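Frequently Asked Questions — Tromcombe Soft Play Hire

Please read this page before you write to us. Most of the questions we receive by e-mail have their answer here. The page was last revised in June 2018.

What do you hire out?

We hire soft play equipment for parties, christenings, school fairs and other family days. This means ball pits, foam steps and slides, rocking animals, low fences and floor mats. We do not hire bouncy castles. If you need one, please ask at the Wusard centre in town, they keep a list of firms.

How far do you deliver?

We deliver free inside Tromcombe and up to 10 miles from our store at Sernent Yard. For places further away we ask a small charge, and we will tell you the sum before you pay any deposit. We do not deliver by ferry.

For what ages is the equipment?

It is made for children from 6 months to five years. Older brothers and sisters often want to join, and we understand this, but the foam steps become damaged under a heavier child and the small ones can be knocked over. Please keep them apart if you can.

How much space do I need?

The small set needs a room of three metres by three metres. The large set needs five by six, and a ceiling of at least two and a half metres. Measure between the furniture, and not from wall to wall. If you have a radiator which cannot be turned off, tell us, and we will place the fence in front of it.

Can I use the equipment in the garden?

Yes, from May until the end of September, on flat grass or on a terrace. We do not set up on gravel, on bark or on a slope. If the weather forecast is bad on the morning of your party, we will telephone you and you can choose to move everything indoors, or to change the date one time without cost. In July we are very busy, so another date in the same month is not always possible.
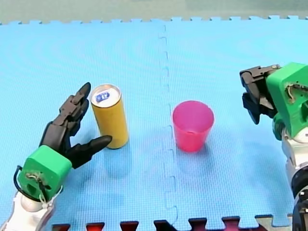 Do I have to take the floor mats?

For the ball pit and the slide, yes. They are included in the price, and we will not set up these two items on a bare hard floor. The mats are foam tiles which lock together like a jigsaw, in the same way as the light blue ones in the photo, where you can see how two tiles meet in one seam down the middle. Our tiles are a little thicker than most tiles sold for the home. If you already have your own, you may lay them in the rest of the room, but please do not try to join them to ours, because the teeth have different sizes from one maker to another and the edges will tear.

Should shoes be taken off?

Yes, everybody, also the parents. Socks are the best. Please also remove hair slides, belts with a buckle and any jewellery before a child goes into the ball pit.

May the children eat on the mats?

No, please. Water in a closed bottle is fine. Face paint is the other thing we must ask you to avoid, as it goes into the foam and does not come out again. If we find paint or food on the mats, we keep 10 pounds from the deposit for each tile.

How do you clean everything?

All foam items are wiped with a child-safe cleaner after each hire, and the balls are washed in a machine at our store. The mats are taken apart, washed on both sides and left to dry standing up. We do not stack them before they are dry — this takes one night, sometimes more in winter.

Who watches the children?

You do. We set up, we show you how things work, and then we leave. An adult must be beside the equipment for all the time it is in use. Our insurance covers faults in the equipment, but it does not cover accidents which happen when no adult is there.

What does it cost?

The small set is 75 pounds for one day. The large set, which we call the Manolakis set after the firm that made our first slide, is 119 pounds. Both prices include delivery inside our free area, setting up and collection. The deposit is 50 pounds and is returned within three working days.

Can I cancel?

Up to 10 days before the party you receive all your money back. After this we keep the deposit, but you can use it for another date in the same year.

At what time do you come?

We arrive between eight and eleven in the morning and collect between four and seven. For halls with fixed hours, send us the times when you book. We also need to know about stairs, narrow doors and parking — the large slide does not bend and it does not go in most lifts.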